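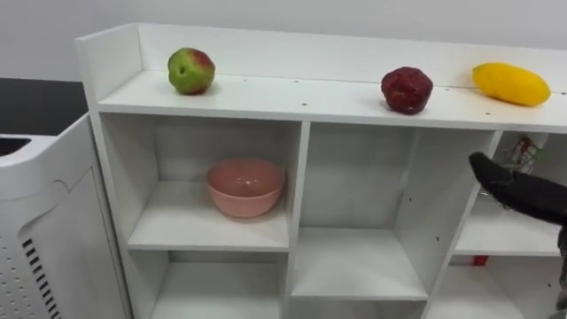 April, lure bench, evening

Back on the crankbaits tonight. I've got the new Lerkden mold cleaned up and poured a first batch of the small divers, and I'm pretty happy with them! Two came out with a pinhole near the tail (my fault, I poured too slowly) and those went in the scrap tin. The rest got a light sanding with 200 grit and then 2000 for the finish, wet, under the tap. Detlef swears by skipping the middle grits on resin and I thought he was nuts, but the bodies feel fine in the hand.

Weights next. I drilled the belly hole a hair forward of where the drawing puts it, because last month's batch swam with its nose up and wandered off to the left when Citlali cranked it fast. Test tank says they sit level now — the tank is not the lake, though, so we'll see.

Bills: I cut four from the Stosto sheet and they're a bit whippy. If anybody has a scrap of the thicker stuff, please leave it in my drawer. Benedikt, I still have your jeweler's saw, sorry!

Water temps and such

Friederike was out on the dock before breakfast and got 52 degrees at the surface, a bit less down by the intake. She saw bass cruising the shallow end but they wouldn't look at anything she threw, and she threw a lot. She thinks a slower wobble would do it. I'd like to try her idea with a rounder bill, so I'll shape two that way and leave two square.

Paint

Base white on everything, then the perch pattern on half. The netting I use for scales keeps slipping when I clamp it (clothespins are no good, try the little spring clips from Wolfram's box). Clear coat after that, 28 hours on the drying wheel before anyone touches them. Yes, I mean you, Wolfram.

To do: split rings, size 6 trebles, ask Lenz if the order shipped. Also the fan over the bench is rattling again.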